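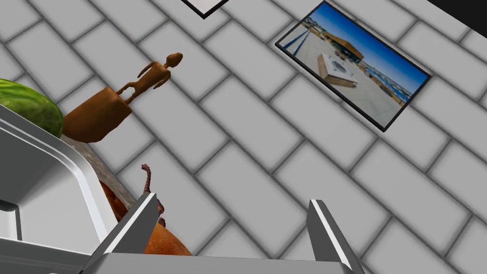

3. 端切れの保管と再使用に関する調査

3.1 対象と手続き

本節では、家庭で裁縫を行う人が裁断後に残った布をどのように保管し、どの時点で次の作品に使うのかを扱う。前節で見たとおり、布の購入行動については先行する調査がいくつかあるが、購入後に手元に残る小さな布を追ったものは少ない。残布は店の売上にも作品の完成数にも現れず、記録の対象になりにくい。

調査はポコラ(Pokora)市内の手芸教室と生地店を通じて行った。協力を依頼した店舗と教室は合わせて17か所で、そのうち最も規模の大きい生地店グラルティヴェッティ(Graltivetti)では、店内の掲示板と会計時の配布物の両方で案内を出した。ほかの協力先では掲示のみとした。回答者は149名で、全員が過去一年以内に布を使った作品を一点以上仕上げている。洋裁を主とする人とパッチワークを主とする人が混在しており、両者の区別は本人の申告によった。

回答者には、手元にある残布から任意に数枚を選び、それぞれについて素材、おおよその大きさ、元の作品、保管場所、使用予定の有無を記入票に書いてもらった。枚数の指定はしていない。指定を設けた予備調査では、記入の手間を避けるために似た布ばかりを選ぶ傾向が見られたためである。こうして集まった記録は583枚分となった。記入票の回収は2022年9月11日に締め切り、同年11月に同じ回答者へ追跡の質問票を送った。謝礼として、協力店で使える800円分の商品券を渡している。

3.2 残布の定義

「残布」という語の範囲は人によってかなり異なる。予備の聞き取りでは、袖口の見返しが取れる程度の布を残布と呼ぶ人もいれば、その大きさならまだ「生地」であり、残布とは手のひらに収まるものだけだと答えた人もいた。本研究では大きさによる線引きを行わず、一度でも型紙を置いて裁った後に残った布をすべて残布とした。未裁断のまま長く置かれている布は、本人が余りものと考えている場合でも対象から外した。

この定義には問題もある。試し縫いに使った布、すなわちミシンの糸調子を確かめるために端を使っただけの布は、裁断を経ていないため対象外となる。記入票の余白にこの点を尋ねる書き込みがあり、回収後の照合で該当するものを除いた。上に示した枚数は、この除外を終えた後のものである。また、着なくなった衣服をほどいて得た布については、型紙を置いて裁った後の残りのみを含めた。

3.3 保管の方法

保管の方法は、色でまとめるもの、素材でまとめるもの、元の作品ごとに袋に入れるもの、区別をしないものの四つに分類した。パッチワークを主とする回答者では色によるまとめ方が多く、洋裁を主とする回答者では素材によるまとめ方が多かった。後者は、洗濯後の縮み方や針の太さが素材によって変わることを理由に挙げている。特に綿と伸縮性のある編み地を一緒にしておくと、使うときに選び直す作業が必要になるという記述が目立った。

元の作品ごとに袋に入れる方法は、子供服を作る人に多い。膝や肘の補修に同じ布を充てるためで、子供が着られなくなった後も袋がそのまま残る例があった。回答者の一人は、上の子の上着の残りを下の子の通園袋の持ち手に使ったと記している。この種の布は使用予定の欄が「なし」であっても、処分するつもりはないとの注記を伴うことが多い。

区別をしないと答えた人の中にも、実際には簡単な仕分けをしている人が含まれていた。アイロンを掛けて平らに重ねるか、丸めて箱に入れるかという違いがその一つである。平らに重ねている人は布の大きさを比較的正確に記入しており、箱に入れている人の記入票には大きさの欄が空白のものが多かった。空白のある記録も、素材と保管場所が書かれていれば分析に含めた。

3.4 再使用の型

追跡の質問票では、記入した残布のうちその後に使ったものがあるか、何に使ったかを尋ねた。使い道は、小物、補修、接ぎ合わせの三つに大別できる。小物には針山、巾着の裏地、鍋つかみなどが含まれる。補修は前項で触れたとおりで、元の作品と同じ布であることが重視される。

接ぎ合わせでは、正方形よりも長方形に裁ち直す人が多かった。細長い残布から無駄なく取れることに加え、長方形であれば段ごとに縫い目をずらして並べることができ、角を合わせる必要がない。図1のタイル壁に見られる煉瓦積み状の並べ方と同じもので、布の場合には隣り合う段の縫い代が一点に重ならず、厚みが分散する。図のように全体を斜めに傾けた配置では、縁の部分に三角形の端数が生じる。回答者の中にはこの端数をさらに別の袋に取っておくという人もいたが、その後の使用例は報告されなかった。

布の向きについては、意見が分かれた。ムファウメ(Mfaume)式と呼ばれる教本で学んだ回答者は、小さな布でも地の目を縦に通すよう求められており、向きの分からない残布は使わないとしている。一方、土台布に縫い付けながら進める方法をとる人は、伸びは土台が抑えるので向きは気にしないと答えた。どちらの方法でも、残布の耳を切り落とさずに残しておくと向きの判別が容易になる。耳を残す習慣のある人はパッチワークを主とする人に多かった。

3.5 聞き取りによる補足

質問票では捉えにくい点を補うため、デルトデン(Daltden)地区の教室で指導に当たるキャロライン・マコカ(Caroline Makokha)氏に聞き取りを行った。同氏の教室では、生徒が残布を持ち寄って交換する時間を設けている。同氏によれば、交換に出されるのは柄の大きい布が多く、無地はほとんど出てこない。無地の布はどの作品にも合わせやすく、持ち主が手元に置きたがるという。柄の大きい布は小さく裁つと元の模様が分からなくなり、色の組み合わせが読みにくくなるため、持ち主にとって使いにくい。

また、旅先で買った布については、残りがごく小さくても交換に出す人は少ないとの指摘があった。記入票の自由記述にも、旅行先の店で買った布の最後の一片を、使わずに裁縫箱の蓋の裏に留めているという記述がある。このような布は本節の分類では使用予定のない残布となるが、本人にとっては保管自体が目的であり、使い残しとして扱うことが適切かどうかは検討を要する。次節では、入手先の記入がある残布に限り、購入時の用途と実際の使い道とを比較する。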